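Grelen Wrist-View Policy Kit

Product code GRL-W
Manufacturer: Tritero
Status: in production
Page last revised December 26, 2023

Overview

Grelen is a wrist camera, a parallel gripper and a set of trained policy weights sold as one unit. It is meant for labs and small integrators who want to repeat the glare-robust servoing method developed at Stultel without rebuilding the hardware. The policy takes the wrist image and the finger opening as input. It returns a short chunk of tool motions. It uses no external camera and no depth sensor.

Background to the method

Wrist-view policies trained on matte tables tend to degrade on glossy ones. Overhead lamps show up as bright patches that slide across the image as the arm moves, and a policy can take a patch for an object or for a change in height. Polarizing filters reduce the effect but cost light, and they have to be turned again when the arm changes its approach angle.

The Stultel method leaves the optics alone. During training, each recorded approach is paired with a second pass over the same path under a different lamp setting. The encoder is penalized when the two passes give different features. Parts of the image that move with the lamps get less weight, and parts that move with the work surface or stay fixed to the gripper get more.

Fixed parts turned out to matter more than expected. The fingers and the cable loops next to them sit in the lower part of the view on every run, and early versions cropped them out. Leaving them in gave the encoder a steady reference for scale and tilt, and the crop was dropped in the September release.

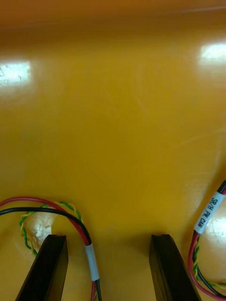
Empty approaches are recorded as well as grasps. An approach with open fingers and no target teaches the policy when to hold position, and without such runs the earlier weights closed on reflections. The supplied training set is 60 percent grasps and 40 percent empty approaches. Both groups include surfaces with scuffs and fine scratches, which move with the surface and are useful for that reason.

Results

On the Adeleke bench, a glossy-panel test with 7 lamp layouts, the September weights closed on a reflection in 5 trials out of each block of 60. The weights trained without paired passes did so in 40 out of 60. Grasp success on matte surfaces did not change between the two versions.

Supplied items

Parallel gripper with black fingers
Wrist camera and bracket
Power and CAN cable set, labeled
Policy weights, September release
Paired-pass recording software
Lamp schedule file for the Adeleke bench

Installation notes

Route the cables down both sides of the gripper and leave a service loop on each side. The loops should stay outside the fingers at full opening. Small changes in loop shape are tolerated. If a harness is replaced with one of a different color or thickness, record a new set of empty approaches before running the policy.

Do not mask the lower part of the image. Automatic exposure may be left on, but the upper limit should be locked - long exposures spread the lamp reflections and blur their edges.

Known limits

Mirror-finish metal has not been tested. Transparent parts on glossy panels are still missed more often than opaque ones. Moving lamps, including those mounted on the arm itself, are outside the training range.

Ordering

Grelen ships with one set of fingers. Spare fingers, cable sets and camera brackets are listed under Tritero accessories. The weights are licensed per arm, and the recording software may be installed on any number of machines at the same site.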